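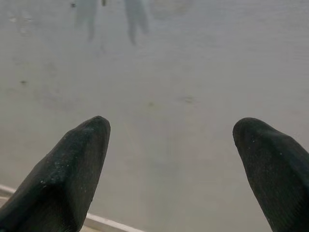

Hajnalka Bakos
Household Advice Service, Dendthorpe

Care of Pale Worktops and Table Surfaces

Pale surfaces show marks sooner than dark ones, and most of the inquiries received by this service each May concern stains that have been made worse by the wrong cleaner. The guidance below applies to laminate, sealed wood and solid composite tops. Owners of natural stone should consult leaflet 36 before applying anything other than water.

Daily cleaning

Remove crumbs and grit with a dry, soft brush before wiping. Grit dragged under a damp cloth leaves fine scratches, and these collect grease over time. Wipe with warm water and a small amount of dish soap, rinse the cloth, wipe again, and dry with a clean towel. Scouring powders should not be used on any of the surfaces named above.

Microfiber cloths may be washed with other household cloths but should be kept apart from cotton towels, which shed lint. Fabric softener must be left out.

Tea, coffee and fruit stains

Mix baking soda with water to form a soft paste. Spread it over the stain, leave it for 12 minutes, and lift it off with a damp cloth without rubbing. A second application is acceptable. Bleach may yellow some laminates and should be kept for cases where the manufacturer's instructions allow it.

Ink and marker

Test rubbing alcohol on a hidden corner first. If the finish is unaffected, dab the mark with a cotton pad, turning the pad often so that the ink is not spread. Work from the outside of the mark toward the center. Alcohol should not be used on waxed or shellacked wood, and it should never be used near an open flame.

Glue and tape residue

A little cooking oil, left in place for a few minutes, will soften most label adhesive. Push the softened residue away with a plastic scraper held nearly flat. Metal blades are not recommended - a single slip can cut through a laminate face, and such damage cannot be polished out. Wash the area afterward with soap and water.

Heat

Trivets should be used under all cookware taken from the stove or oven. Slow cookers and toasters also warm the surface beneath them and are best placed on a board, well away from seams.

Seams and edges

Wipe up standing water along seams promptly. Where an edge strip has begun to lift, keep the area dry and arrange for it to be glued back before the core swells. Residents may request leaflet 210, Edge Repairs, from the front desk.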